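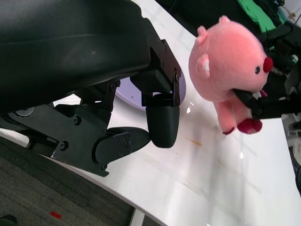 A little lavender, peeking out from behind all that black.

So we finally painted the box room! It only took me since January to choose a colour, and my sister Catherine has stopped answering when I send her photos of paint strips. I had 4 shortlisted by Easter and then went off every one of them in the same afternoon.

The trouble is that I wanted pink, but a grown-up pink, and the paint shop has a whole wall of them. Dusty ones, peachy ones, one that looked exactly like a sticking plaster. I brought home tester pots, painted big squares by the window and then walked past them for weeks, tutting.
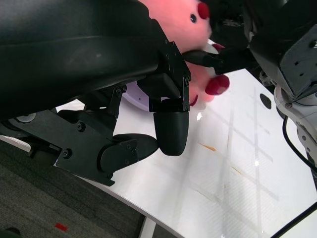 Pink changes so much depending on the light, and I hadn't believed that until I lived with my squares. The one I loved at breakfast was practically salmon by teatime. I'd wanted something soft but still cheerful, and that pink plush toy at the top there, gone a bit fuzzy, is not a bad way of explaining it. I tried saying "like a cuddly toy, but for adults" to the man on the mixing desk at Tolora and he was very polite about it. We ended up with one called Clalano (no idea), £37 a tin, and I do love it — even at teatime.

Painting was the easy bit. I did the edges, my husband did the rolling, and we only fell out over the masking tape. 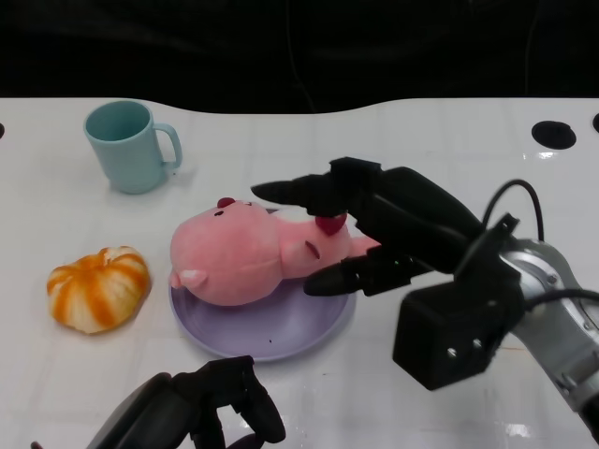
Did it need two coats?
Three on the window wall, where my tester squares kept showing through, and two everywhere else.

Next up is the skirting, which I've been told has to be white. I'm thinking about a dark green. Catherine, if you're reading this, please pick up your phone.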